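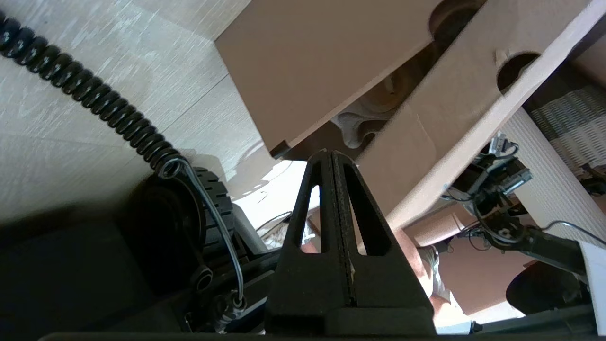 Staff Magazine – Home and Storage Desk, Medico Club

Features > Wardrobe > Shoes
Print this article | E-mail this article

THE CASE FOR THE CARDBOARD BOX
By Tuva Viklund

Members are advised to keep the box in which shoes are sold. Plain cardboard stacks well and takes a label.

Laces should be loosened and soles brushed before packing – white midsoles in particular. Pairs put away in December should be checked in spring.

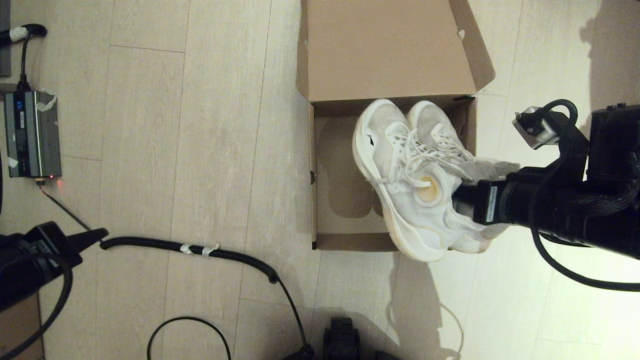

White sneakers at the shoebox, laces tied in loose loops.

Comments (2)

Gaetano Negri: I keep 16 boxes. Labels on the short end, please.

Dragica Pavlović: Does tissue paper help?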